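Hidness shoppers told to bring shoes back for a "second life." Where the shoes go is less clear

Hidness is getting a shoe return plan, and the people selling it would like you to feel good about your old sneakers.

Starting in September, shoppers at the Plirko store on the harbor road will be able to hand in worn pairs and get a coupon toward new ones. The town is chipping in with free floor space at the old customs hall, where the shoes will be sorted, and with a break on the trash fee for the store. Plirko says the plan will "close the loop" on footwear in the area.

That is a large promise for a plan that runs two pages, one of which is mostly a drawing of a leaf.

The pages were handed out at a town hall meeting that started at 5 in the evening and was supposed to last an hour. It went well past that. Most of the extra time was spent on one question: what happens to a shoe after it goes in the bin?

"It enters the recovery stream," said Bent Bech, who runs the store for Plirko.

Asked what the recovery stream was, Bech said it was handled by a partner, Siqueira. Asked where Siqueira does the work, he said he would have to check. He had not checked by the time this was written, though he did send over the leaf drawing again in color.
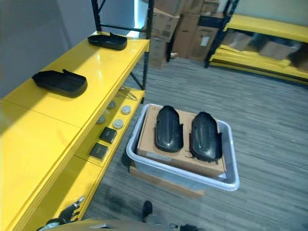 The money is easier to follow. A shopper who brings in a pair gets 7 percent off the next one. The coupon is good for a single pair at full price, at Plirko only, and it runs out after two months. It can't be used during a sale. Plirko had a sale on for much of last winter and most of the spring, so the window could turn out to be pretty small.

Þórey Holst, who fixed shoes in town until her shop closed, stood up at the meeting and asked why a plan meant to cut waste pays people to buy more. She got a round of applause and no real answer.

"I used to put new soles on boots for people, and they would wear them five more years," Holst said afterward. "If the town has room to give away, it could have given me room. I asked. I was told there was none."

The town disputes that. Hjalti Hafþórsson, who has pushed the plan on the town council, said Holst's request came in before the customs hall was fixed up, and that she was welcome to ask again. He said he could not promise the same terms Plirko got.

Those terms are the part that deserves a longer look. Plirko pays nothing for the hall. It pays a lower trash fee, set before a single shoe has been collected, and it keeps the lower fee even if nobody turns in a pair. There is no target in the agreement. There is a line that says both sides will "work in a spirit of openness," and then another line that lets Plirko keep its collection numbers private.

Hafþórsson said a target would have scared the company off.

"You have to start somewhere," he said. "We can argue about the details, or we can get shoes out of the dump."

It would be easier to cheer for that if the town knew how many shoes were in the dump. It doesn't. The last time anyone looked through the household trash in Hidness, footwear was counted together with bags, belts, and rugs. A council memo says 71 percent of people in town "support better use of textiles," but the question they were asked, printed at the bottom in small type, didn't mention shoes, coupons, Plirko, or free rent. It asked whether waste was a problem. It is a surprise the number wasn't higher.
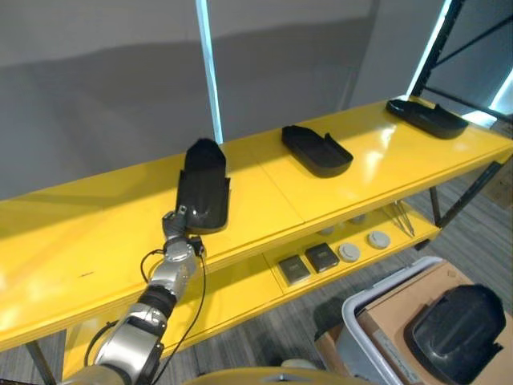
None of this makes the idea a bad one. Shoes are hard to take apart. A cheap running shoe can have foam, rubber, cloth, and several kinds of glue in it, and most of that gets burned or buried. Somebody should be trying something. The trouble is that Hidness has been here before.

Five years ago it was mattresses. A firm called Hundine got a deal that looked a lot like this one — free space, a friendly fee, a launch with cake. The mattresses came in just fine. They were stacked behind the fish plant until the rain got to them, and then the town paid to have them hauled off. Hundine no longer answers its phone.

Ketill Mogensen, who lives across from the plant, remembers the smell. He came to the shoe meeting to ask who pays for the cleanup if this one goes the same way.

"They told me it won't go the same way," Mogensen said. "That's not what I asked."

The agreement doesn't say who pays. Bech said Plirko "stands behind its programs." Hafþórsson said the town could look at adding some language on cleanup later, at the first review. The first review is set for after the second year.

Poul Hafþórsson, a cousin of the councilman and the only member to vote no, said he would have gone along with a smaller trial that had a deposit attached. He offered that as a change to the plan. It was not taken up for a vote.

People who want to comment can still write to the town office before the end of the month. The agreement has already been signed.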